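Herbes de pampa Kumau, la botte séchée : notre avis

La botte Kumau se vend en deux longueurs, et j'ai pris la grande, annoncée à 700 mm. La plus longue tige mesure 735 mm une fois dépliée, plumeau compris. Le carton est arrivé en septembre, bien calé, avec peu de débris au fond.

Au déballage, les plumeaux sont plats et un peu tristes. Il faut les secouer dehors, puis les laisser gonfler près d'une fenêtre. Comptez trois jours. Un coup de laque à cheveux limite ensuite la perte de peluches, sans la supprimer : je passe encore l'aspirateur sous le meuble.

La couleur est un crème assez neutre, moins jaune que chez Ilel. Les tiges sont rigides mais fines, et elles se fendent si on les coupe au sécateur. Une scie à petites dents fait mieux l'affaire. Ximeng Feng, qui compose des bouquets secs pour une boutique, m'a conseillé de les raccourcir par petites étapes.

Côté vase, évitez les modèles légers. Mon Serrano en verre basculait avec la botte entière, il a fallu le lester de sable. 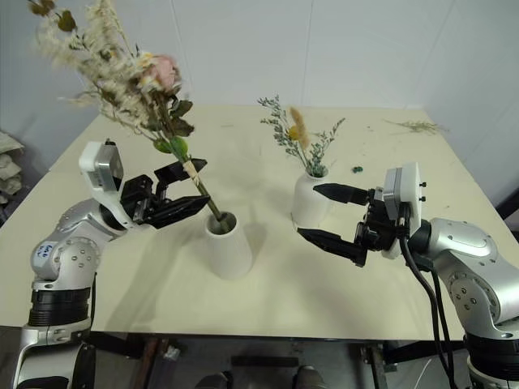
Plumeaux crème, rose pâle et feuillage, avec un vase blanc cylindrique.

Reste le prix, élevé pour de l'herbe séchée. La botte Onico coûte moins cher mais perd davantage. Pour une entrée ou un salon sans courant d'air, je rachèterais la Kumau. Avec un chat, non.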